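Ulloa – Work with us

Bench Partner (computer refurbishment), two posts
Uvville workshop
Posted 2019-07-05

We take in old office computers, find out what is still good in them, and send them back into the world or strip them for parts. We have been doing this by hand for a long time, and for the past while we have been doing some of it with robot arms as well. We are now looking for two people to come and work at the benches beside them.
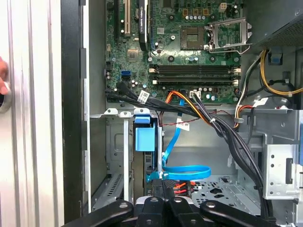
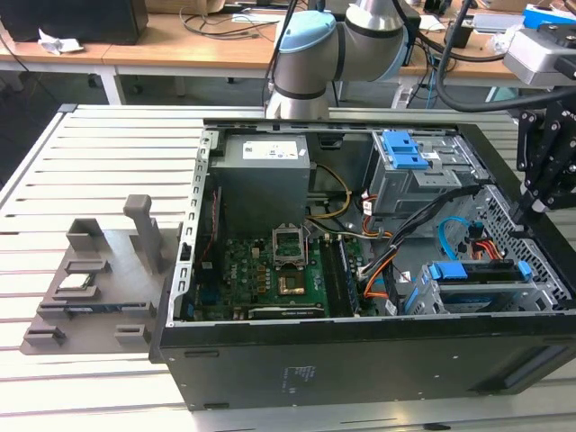 A desktop tower at the Uvville benches

Most of what comes through our doors is the kind of machine that sat under a desk in an accounts office for years, and we get through 180 of them in an ordinary week. Until last November every one was opened, emptied and sorted by a person with a screwdriver, and a good many of our older hands have the sore wrists to show for it. You will meet the same stages of the job over and over: the side panel off, the bracket on the processor socket swung open, the socket itself empty, and all those cables still looping about between the power supply and the drives. The cables are where we need you most. An arm will do a plain, repeated movement all afternoon without complaint, but two towers of the same model rarely have their wiring tucked away in quite the same fashion, and a person sees at once which lead is in the way and which one is holding on to something.

What the job is like

You would look after two benches, with an arm at each. You open the cases, decide what is worth saving, set the machine in place and start the arm on its part of the work. While it is busy at one bench you will be getting on with the other, or testing what has already come out. When an arm stops and asks for help (it will, and on some days it will ask rather a lot) you go over, have a look, put things right and write a line in the bench book so that Valentina Acuña and her small team can teach it better. Those notes matter a great deal to us. Half of the good changes we have made this year began as a grumpy sentence in the bench book.

We would like to be plain about what has changed, as people do ask at interview and they are quite right to. There were nine of us at the benches before the arms came and there are nine now, and the two new posts will be on top of that. The work is lighter on the hands and heavier on the attention. Some of the team love it. Rhona Cowie, who has been here longer than the kettle, will tell you that she misses the quiet rhythm of doing a whole machine from start to finish, and so we have kept one bench entirely by hand, and everybody takes a turn at it who wants one. You would be welcome to as well.

What we are hoping for

Somebody patient, tidy and curious, who doesn't mind being interrupted. It would be lovely if you had taken a computer apart before, even if it was only your own and even if it never went back together. You don't need to have worked with robots, or to know how to program, and we have no interest in your exam results. You will have four weeks of training with Rhona on the hand bench before you are asked to run an arm by yourself, and longer if you would like it – there is no prize for being quick.

You will need to be comfortable reading small printed labels (we have good lamps and magnifiers) and to be on your feet for part of the day. Stools are provided, and the benches can be raised or lowered. If something about the set-up would make the job hard for you, please tell us early and we will see what can be moved.

Hours and pay

Full time, 36 hours a week over four days, or part time by agreement. We pay the same rate whether you are at the hand bench or the arms, with a rise once your training is finished. The bus from Planine stops at the end of our road, and there is a covered place for bicycles.

How to apply

Write to Lorena Troncoso at the Uvville workshop, by letter or through the contact form on this site. A page is plenty. Tell us a bit about yourself and about something you have mended, or tried to. We will ask everyone we shortlist to come in for a paid half day at the benches, with lunch, so that you can see the work for yourself and talk to the team without a manager standing over you. Ximena Ulloa reads every letter, and you will have a reply either way.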